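Unit 4 handout: Wood moves, and how builders live with it
Materials for Everyday Building, Heston evening course
Notes by Kátia Coutinho

Last time we got as far as the cell wall, so pick up from there. Wood is a bundle of tiny tubes, and those tubes take in moisture from the air and give it back all year long. When the walls of the tubes take on water they swell, and when they lose it they shrink. I still find this wonderful. A board cut from a tree decades ago goes on answering the weather!

Three directions to keep straight (they will come up every week):

Along the grain. Hardly any movement. You can ignore it for most furniture.
Across the rings (radial). Noticeable movement.
Around the rings (tangential). The big one, often close to twice the radial figure.

That difference between the last two is why a flat-sawn board cups. One face is closer to the bark, the rings on it are longer, and it shrinks more. Go find an old shelf at home and lay a ruler across it.

Terms for this unit: moisture content, fiber saturation point, equilibrium moisture content. Shrinkage only begins once the wood drops below fiber saturation, and a lot of people miss that on the homework. Above that point you are losing free water from the hollow part of the cell and the size stays put.

Strips and planks

A wide surface made from many narrow pieces spreads its movement over many small widths, and each piece can only cup a little. It also lets a mill use lumber that would be too narrow or too knotty to sell as wide boards. Knots are the bases of branches, with grain running off in its own direction, so the wood near them moves oddly and planes badly.
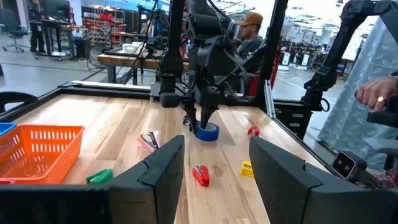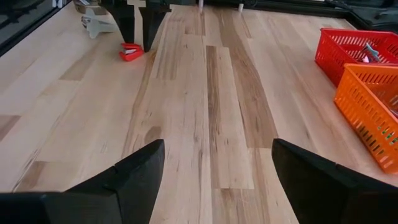 Pale wood, with the grain easy to follow.

Rafsan Munasinghe wrote back after the July session that the strip argument is only half right: if the strips are glued edge to edge, the whole panel still swells by the sum of its parts, so gluing cures the cupping and leaves the width problem where it was. Slotted screw holes, he added, matter more than strip size.

He's right, and I've changed the exercise to match. Work out the seasonal change for a glued panel 64 inches wide, using the tangential column in the Ranton tables, then do it again with the radial column. Bring both answers. Then sketch 2 ways of fastening the panel to a base so it can still move.

Reading: Siriwardena, chapter on drying, skip the kiln schedules.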